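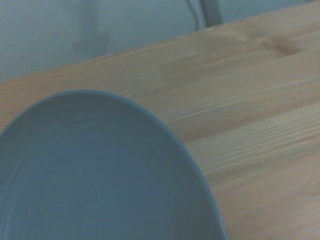 2 min read

8.9 Fault 51: rim contact during bowl approach

Fault 51 stops the arm when the wrist touches a rim before the grasp begins.

1. Press Stop. Do not jog downward.
2. Raise the wrist 89 mm in manual mode.
3. Check the bowl for chips. Replace it if damaged.
4. Re-teach the rim height, then clear the fault.

CAUTION: Keep hands off the table until the arm is parked.

Note: Triltau controllers log the fault twice.

We use cookies. Accept | Settings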